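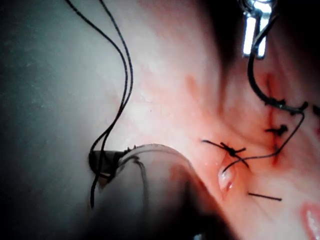 Black suture strands and tissue in close view

Visit to the Parish Church and Bell Tower, Irnurwood

Members of the Teoh Heritage Society visited Irnurwood on a Saturday in January, when the church opened its tower to the public. The society thanks the parish for its welcome. 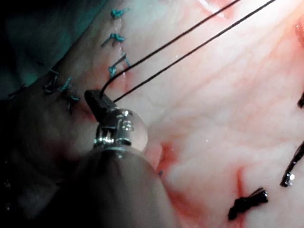 Report by the Visits Secretary, Teoh Heritage Society

The party met at the south porch at 10:30 a.m. and was shown the nave first. The oldest stonework is in the north wall, where a blocked doorway can still be traced behind the pews. Parish records give the date of the first building as 1185. The chancel was rebuilt later in a paler stone brought by river from Bika, and the join between the two is easy to follow from outside.

The font is plain and has lost its cover. A carved bench end near the pulpit shows a heron with a fish. Members may recall a similar carving from the society's visit to Nono.

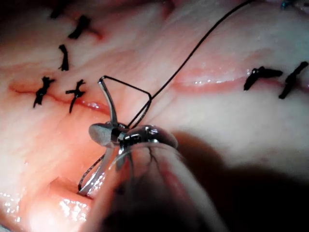

The Tower

Visitors climbed in small groups. The stair is narrow, and the rope handrail was much appreciated. The ringing chamber holds painted boards recording past peals, one of them so darkened by varnish that only the last lines can be read. The tenor bell weighs nearly 940 pounds and hangs in a timber frame with the 2 oldest bells beside it. Ringers gave a short demonstration at noon,

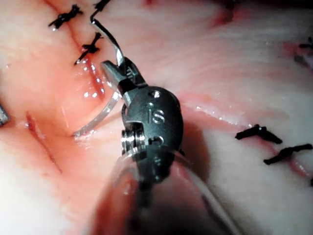 after which tea was served in the parish hall. The guest book recorded 165 visitors by the close of the day. Donations will go toward new ropes and repairs to the louvers on the west side. The tower will open again in the spring, and members wishing to attend should apply to the society's office.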